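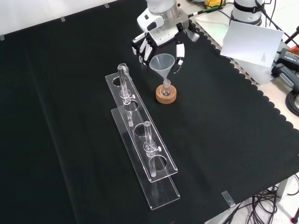
Celda Trorberg: preparación y mantenimiento de la mesa de trasvase

Versión del documento: febrero de 2019
Responsable: Bart Van der Linden

Este README acompaña a los registros de la celda Trorberg, en el laboratorio de Tollurton. Explica cómo se prepara la mesa antes de una serie, qué se revisa en los brazos y qué contienen las carpetas. No explica el control; para eso existe el manual interno de Dreko. El español no es mi primera lengua, ruego que me avisen si alguna instrucción no queda clara.

Contenido

El conjunto tiene 3,207 episodios, repartidos en 131 sesiones. Cada sesión es una carpeta con los vídeos, el estado de las articulaciones y un fichero notas.txt. La tarea es siempre de la misma familia: tomar el embudo, llevarlo al recipiente que está sobre el aro de corcho y dejarlo colocado. En una parte de las sesiones se trabaja también con polvo y cucharilla.

Preparación de la mesa

1. Extender la tela negra y fijarla con cinta en el borde del fondo y con la pinza en el borde delantero. Las arrugas suaves se toleran. Un pliegue alto debajo de la gradilla, no.
2. Poner el soporte acrílico en la parte izquierda. La placa de base tiene que apoyar entera sobre la tela.
3. Colocar el aro de corcho y, dentro, el recipiente de boca estrecha. Comprobar con el dedo que no baila.
4. Apretar los tornillos pequeños de las piezas transparentes solo con la mano. Con alicates se agrieta el acrílico — ya hemos cambiado 2 placas por este motivo.
5. Si la serie lleva polvo, cargar la cucharilla fuera de la mesa y dejarla después a la derecha del soporte.

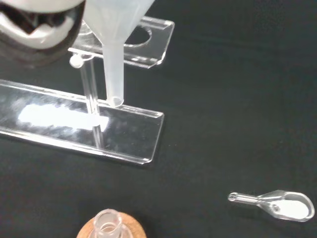

Fig. 1. Embudo en el soporte acrílico; a la derecha, la cucharilla con polvo blanco.

El acrílico da reflejos fuertes con la luz de techo, sobre todo en la placa de base. Para el detector de la punta del embudo esto es el problema principal. No hemos filtrado los episodios con reflejo; están marcados como "brillo" en notas.txt, y quien entrena un modelo puede decidir si los quita.

Revisión de los brazos

Se hace con la celda parada y el botón de emergencia pulsado.

Muñeca: mover los cables con la mano y mirar que ninguno queda tenso en el giro completo. Si un conector está flojo, se desconecta, se limpia y se vuelve a poner. No se tira nunca del cable.

Correas: las correas negras sujetan los cables al brazo. Deben quedar firmes, pero sin aplastar la manguera. Se cambian cada septiembre, aunque parezcan buenas.

Efector: después de un cambio de efector hay que repetir la calibración de Yoon (script calibrar_yoon.py) con 4 posturas. Si el error final es mayor que el límite del fichero de configuración, repetir desde el montaje, no desde el script.

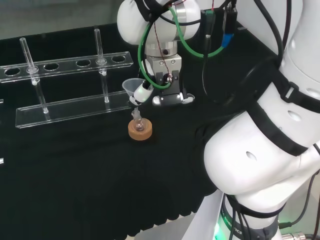 Fig. 2. Embudo sobre el recipiente en el aro de corcho, con los cables de la muñeca y las correas del brazo.

Limpieza

La tela guarda el polvo. Se pasa un rodillo adhesivo al terminar cada sesión, y se lava cuando las marcas claras ya no salen. El embudo y los tubos se lavan con agua y se secan al aire — nunca con papel, porque deja fibras.

Problemas conocidos

- En las primeras sesiones el reloj de la cámara de muñeca va retrasado respecto al de los brazos. La corrección está en desfase.csv.
- El nombre del recipiente no es uniforme en las notas: "matraz", "vial" y "frasco" aparecen mezclados.
- Falta notas.txt en la sesión 4. No se pudo recuperar.

Contacto

Para errores en los datos o en este texto, escribir a Bart Van der Linden, indicando el número de sesión y el episodio.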